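Home Archive Desk Stuff About

So I spent Saturday trying to sort out my desk, and wow, the cables! I ordered a pack of 40 little ties from Sturkix and figured that would be plenty (ha). The drawer was easy. Old Maltton manuals, gone. The top is another story, with the power strip, the chargers and all those cords piling up by the laptop.
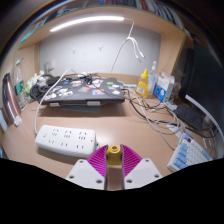
I'm thinking one of those trays that screws on underneath, the Drurkum one maybe, but 53 dollars for a tray?! I'll sleep on it and start with the black cords tomorrow.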